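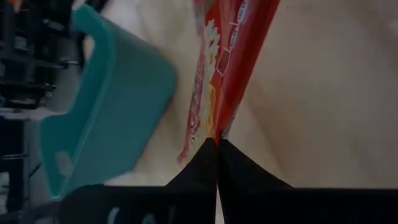 Thérèse MacDonald reckons I gave up on the night bus too soon. Two weeks she says, you have to give it two weeks before you moan. Fair enough. But the 41 was late again on thursday - over 20 minutes, no sign, driver shrugged. Missed the connection at Grivard so walked the last bit in the rain. Shoes ruined.

Anyway. Going back to the train until November, dearer but I can sleep on it. Mélanie has done the same and is alot less grumpy. Will try the bus agian when the new timetable's out. Must dash, tea's on.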